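Gristix Practice Floor, 2 x 2 metre set 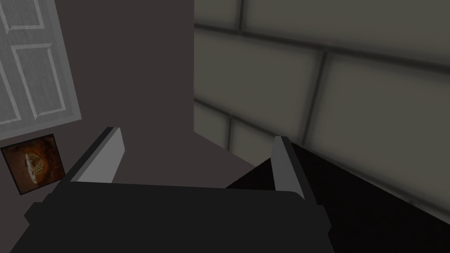 Every maker of portable dance flooring promises to save your knees, and Gristix promises it louder than most. The set is a folding sprung floor for dancers who want to rehearse at home, with a grey vinyl top over foam blocks, and it costs £1,020 before delivery. The vinyl comes in two shades. The lighter one is a pale grey, much like the inner faces of the two gripper fingers in the picture, and the other is a charcoal close to the dark housing they rise from. I would take the charcoal, as rosin and scuffs show badly on the pale one, though the maker calls both "stage neutral", whatever that means.

Weight is 32 kg with the bag. The leaflet says one person can carry it. One person can, down a level corridor, if they have had their breakfast. I would not fancy it on the stairs of the Wustham studios, where Wolfram Vogler has been using a set for his evening ballet class since March.

He likes it for barre work and small jumps. For anything that travels he sends people back to the hall floor, as two metres is gone in a single decent glissade. "It is a good place to stand on one leg," he told me, and I have heard worse reviews.

The claim I trust least is "the same response as a full theatre floor". A theatre floor gives over a wide area. Foam blocks give where you land on them, and near the edges they give rather more. Vasanthi Wanigasekara, who teaches contemporary at Pladberg, found the corners soft enough to put her off turning there. In the middle she had no complaints.

Pointe shoes grip well. Tap is not allowed under the warranty, a fact kept to the back page of the leaflet - check before you buy if you share a room with tappers. The joins lie flat when new. Ask me again after a winter of folding.

The older Ostermann board is heavier and uglier, and has no foam to go flat. If yours is still sound, keep it.

Supplied with: carry bag, edge strips, roll of joining tape. Barre sold separately.

14 shares | 3 comments

We use cookies to remember your basket and to see which pages are read. Accept | Manage settings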